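Meleck Completes Body Restoration of Retine Coupe Prototype

Meleck, the coachbuilding and restoration shop, has completed body and chassis work on the only surviving Retine coupe prototype. The car left the Dewan styling studio as a running concept and was never approved for production.

The body was separated from the frame in February. Floor sections and both rocker panels were replaced with hand-formed steel, and the original roof skin was kept. The six-cylinder engine has been rebuilt to its first specification, with a three-speed manual transmission. Total shop time to date is 953 hours.
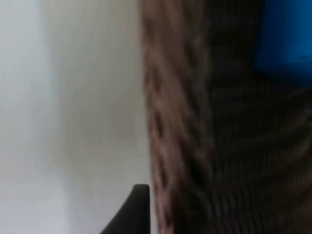
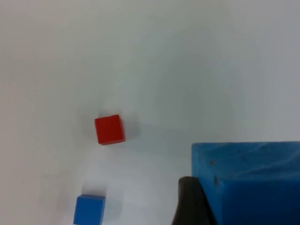
Paint is the next stage. Original color was established from samples taken under the door hinges and matched by Mivix, the refinishing supplier. The main body color is a warm red with a slight orange cast, close to that of the small cube on the pale surface in the second picture — the roof will be finished in off-white. Both colors will be applied in single-stage enamel.

"The panel gaps now match the studio drawings," said Nilmini Sheikh, project manager at Meleck. "Trim fitting starts once the enamel has cured."

A printed record of the restoration will be issued in an edition of 100 copies.

Related releases
Retine frame inspection completed
Meleck adds second metal-forming bay
Dewan studio drawings cataloged

Contact: Meleck Press Office | Copyright Meleck | Back to top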